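Home Tips Kitchen Workshop Movie Night Archive

Horror Movie Night at Home: Getting the Room Right

Sun 6 June

We run a monster double feature at our place every July, and after a few years of it I have strong feelings about how to set up a room for old, cheap, wonderful horror. The wobblier the sets the better! But even the silliest rubber-brain picture works on people when the room is dark and they can hear the dialogue, so that's where I start.

Light first. Blackout curtains are lovely, but an old dark blanket over the curtain rod does the job, held on with clothespins. Pull it past the window on both sides, or you'll get a bright stripe down the wall right when the lab catches fire. Then hunt down the little lights. Power strips, the router, the clock on the stove if your kitchen opens onto the den – a scrap of black electrical tape handles them all and peels off clean the next day.

Don't go pitch black, though. I keep one small lamp behind the couch, pointed at the floor, so people can find their drinks. A red bulb is fun for the half hour before the movie and tiresome after that.

Sound matters more than picture with these films. The old prints hiss and the actors mumble, and then somebody screams and the dog leaves the room. If your TV has a night mode or a dialogue setting, try it. Bare floors make everything echo, so throw down a rug and pile up every cushion you own. Get the speakers off the floor too (mine sit on two milk crates) and you'll hear the theremin the way it was meant to be heard.

Popcorn for 6 people: do it in two batches in a heavy pot with a lid, never one huge one. Put a few kernels in the oil, and when they pop, tip in the rest. Salt it while it's hot. My "swamp" version gets melted butter with dried dill and a little garlic powder, and it goes green and revolting and disappears in minutes.

For fog, skip the machine indoors. It sets off the smoke alarm and leaves a film on the coffee table. Save it for the porch.

If you play your movies off an old desktop computer like we do, clean it a week ahead. A dusty one runs its fans hard, and a roaring fan in the quiet graveyard bit is a mood killer. Shut it down, unplug it, take the side off and use short bursts of canned air, holding the fan blades still with a finger. Do it in the garage if you can.

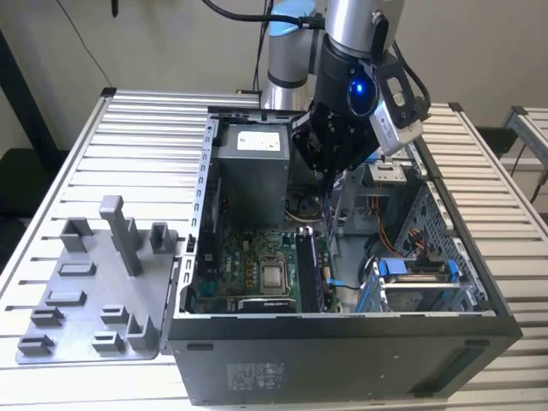

Play 11 minutes of each movie the day before, somewhere in the middle, to be sure the disc or file isn't going to freeze on you. And put the slower one on first! We ran "The Marras Horror" second one year, all forty minutes of people walking down corridors, and half the couch was asleep before the creature turned up.

Comments (4)

brorkamska: The tape over the little lights!! I've been hanging a sock on our router for years. Doing this tonight.

fakent: Swamp popcorn is a hit here, though I'd go easy on the dill. Does it work with olive oil?

brostero: We put the speakers on folded towels and it stopped the shelf buzzing. Might be worth a try with your crates.

creaky_stairs: I'd have stayed awake for the corridors.

Older tips Newer tips Back to top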